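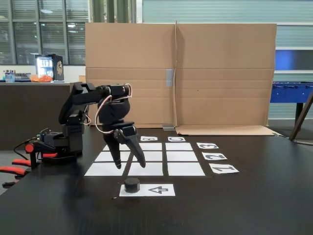 Desktop arm over a grid of nine white paper squares.

How to time and attach English subtitles to an animated series

Last revised 19 July 2003

These steps cover making an English subtitle track for one episode of an animated series, starting from a finished translation and ending with a file that plays in step with the video. The working material was a disc release of Iltlow, first season, episode 7. The timing program is Andolex. Other programs will do the job, but the menu names will differ.

What you need

A copy of the episode on your hard drive, the translated script as plain text, Andolex, and a player that can load an outside subtitle file. Put everything in one folder and give the video and the subtitle file the same base name. Most players will then load the subtitles without being told to.

Step 1. Clean up the script

Put each spoken line on its own row. Remove speaker names, stage notes and blank rows. If a line runs past 42 characters, break it at a comma or before a joining word such as "and" or "but". Never split a first name from a last name. The script should end up with one row per subtitle and no row longer than two screen lines.

Save as plain text. Word processors put in curled quotation marks, and some older players show these as boxes.

Step 2. Check the frame rate

Open the video in Andolex and choose File, then Properties. Write down the frame rate. Discs sold in North America usually report 29.97, but film-based animation may be stored at 23.976. If the project is set to the wrong rate, the subtitles will start in step and slide further off as the episode goes on. Fix this before any timing is done.

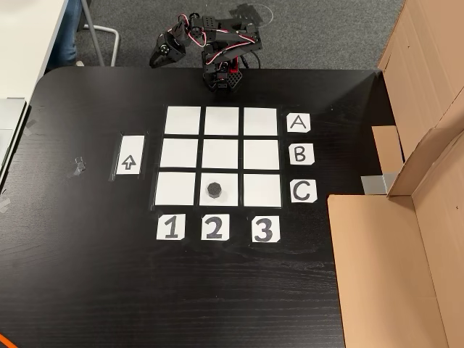

Can I set the timing first and correct the frame rate later?
The timing can be converted with Tools, Change Rate, but each line is rounded during the conversion and short lines may need to be set again by hand.

Step 3. Set the start and end times

Load the script with File, Import Text. Play the video and press F5 when a line begins and F6 when it ends. Work through to the end without stopping to fix errors, then make a second pass.

On the second pass, look at the sound wave under the video. Move each start time to the front edge of the speech. Let the end time run a little past the last sound, but leave a gap of at least 100 milliseconds before the next line. Without the gap, two lines in a row look like one line that changed its mind.

Where a line crosses a scene cut by only a few frames, end it on the cut.

Step 4. Songs and signs

Opening and closing songs go in a separate style, placed at the top of the screen. Signs and letters also go at the top – the bottom is kept for speech. The opening song is the same in most episodes of a season, so time it once and save it as a block. Check the block against each new episode, as the cold open varies in length.

Step 5. Export and test

Export as SRT for plain text or SSA if you need styles and placement. Test at the start, the middle and the last scene. A fixed error at all three points is an offset – use Tools, Shift All. An error that grows is a frame rate problem, so return to Step 2.

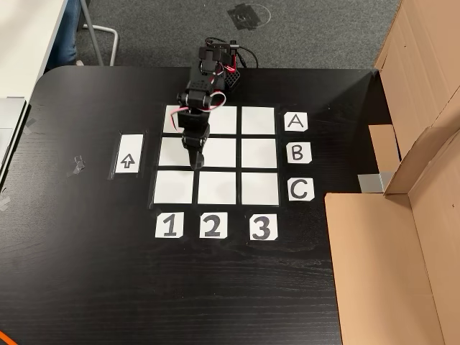 Szabó wrote in that Shift All also moves any song block already in place, and that on the Prumcombe discs it is safer to lock the songs before shifting. To lock a block, select its rows and press Ctrl+L. The rows turn gray and are left out of later changes until they are unlocked.

Known problems

Andolex 2 drops italics on export to SRT if the tag covers more than one row. Close the tag at the end of each row and open it again on the next.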